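Koltholm Playwriting Library: Frequently Asked Questions

What is in the collection?

The library holds 1,176 unpublished and small-press plays, most of them written in the last 20 years. There are full-length plays, one-acts, radio scripts and a shelf of monologues. We do not collect screenplays.

Who can borrow scripts?

Anyone 18 or older with a reader's card. Younger readers can use the reading room with an adult.

How many can I take at once?

Up to 5 scripts, for three weeks. Monologue folders count as one script.

Can I stage a play I found here?

Not without permission from the writer. Borrowing a script gives you no performance rights. Write to the address on the title page. If there is no address, Zamfira Anghel at the front desk can forward a letter.

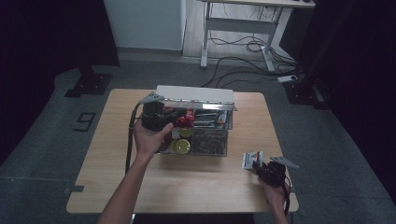
Packaged items in a wire basket, on the table.

Do you accept new scripts?

Yes, in November only. Send one typed copy, single-sided, with numbered pages and a cast list. Plays in translation need the original title and the translator's name.

Will someone read my play and send notes?

No. Scripts are checked for missing pages and cataloged. For feedback, try the Tuesday reading group, where members bring a scene and hear it read aloud.

What are the Sequeira and Putasari shelves?

They are two donated collections kept apart from the main stock. Sequeira is mostly verse drama. Putasari is plays for puppets and masks. Both are for use in the reading room only.

How do I find a play by cast size?

Use the green card drawer or ask at the desk. The online catalog does not list cast size yet.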